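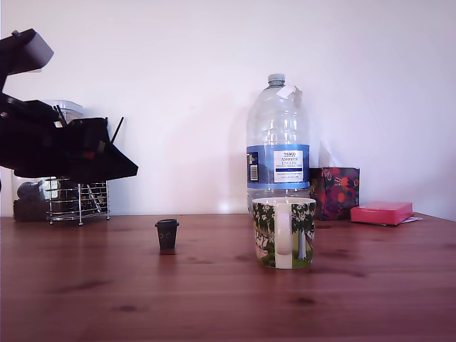 Start | Galerie | Küche & Tisch | Kontakt

29/04/2023, von Golshifteh Talebi

Unser Kaffeetisch in Feltdale

Wer uns schon länger liest, weiß, dass ich an keinem gedeckten Tisch vorbeikomme, ohne mir die Becher anzusehen, und so ist auch diese kleine Galerie entstanden, eigentlich viel zu spät, denn Bahman hatte sie sich schon zum Einzug gewünscht.

Der Becher mit den Bäumen und den weißen Blüten
Mein Liebling, ganz ohne Frage! Ich drehe ihn gern so, dass der weiße Henkel nach vorn zeigt, dann läuft das Muster rechts und links davon weiter. Der Metallkorb mit den Stäben ringsum ist für alles, was sonst in der Schublade klappert.

Der winzige schwarze Kaffeebecher
Geformt wie einer zum Mitnehmen, nur eben in Miniatur. Bahman Rahimi hat ihn bei Babaei entdeckt, für 220 Cent, und war den ganzen Heimweg über stolz (zu Recht, finde ich).
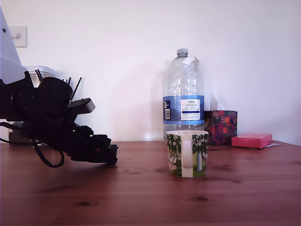
Das Wasser
Ohne Wasser kein Kaffee, und bei uns steht dafür meistens eine große Flasche bereit, gern das Ashbeck von Tesco. Ich gieße mir immer erst ein Glas ein, bevor der Kessel drankommt, das habe ich von meiner Großmutter, die darin sehr streng war. Im Mai zeige ich euch dann die Teller, versprochen, und vielleicht auch die alte Kanne aus Tridonmont, wenn ich den Deckel wiederfinde.

Zuletzt aktualisiert: vor 3 Tagen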